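Há anos leio que a máquina que arruma a casa chega em maio. Maio passa, e quem limpa o banheiro continua sendo eu. Não é birra: adoro robô, acompanho tudo, vi até o vídeo da Govura 5 vezes seguidas! Mas tarefa doméstica é outra conversa. Ninguém precisa de um braço que levante 33 quilos na cozinha — precisa de jeito, de dedo que sinta a hora de parar.

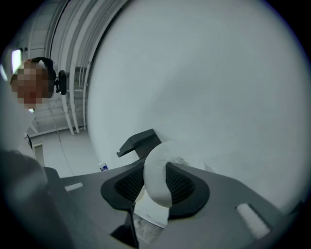 Foto: Divulgação/Govura

E é justamente o jeito que está sendo ensinado agora, com gente de garra na mão fazendo o serviço miúdo, uma vez e outra e outra. Papel higiênico, por exemplo. Parece bobagem (eu ri quando soube), só que papel é mole, enrola, rasga com qualquer puxão torto. Duas pinças para pegar uma ponta de papel! Eu pego com sono, no escuro. 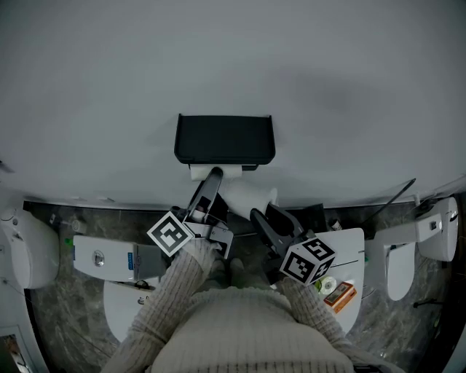 Conceição me escreveu que estou sendo ranzinza, que a lavadora também foi piada um dia e que ela pagaria 800 reais por mês por um robô que só cuidasse do banheiro. Pois eu também pagaria, Conceição. Só acho que ainda não dá. Me cobrem daqui a dois anos, e até lá o pano fica comigo.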